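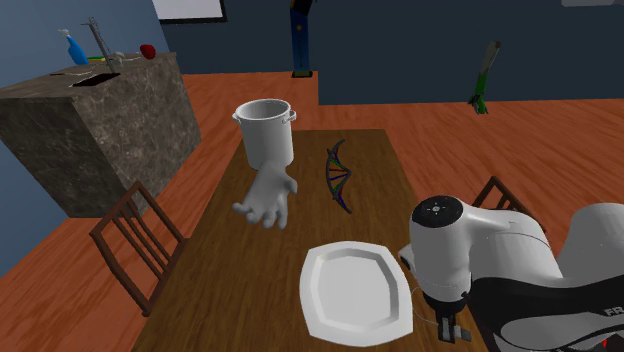
*A white pot and a big plate on the dark table*

My neighbor Kolbrún gave me her recipe for fish soup in August, and I have cooked it 3 times now. The first time I put too much salt. The second time I forgot the cream and had to walk to the shop in Hafstein, where it cost 835. Expensive, but I was already hungry!

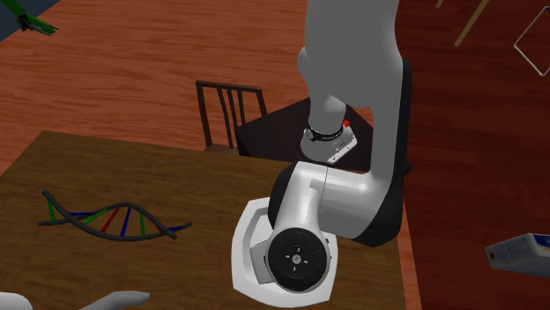 **Filed under: Soup, Small kitchens**

Paweena thinks the potatoes should go in before the leeks. I tried it her way last night and I liked it more. Next I want to make the rye bread, if I can find the right flour.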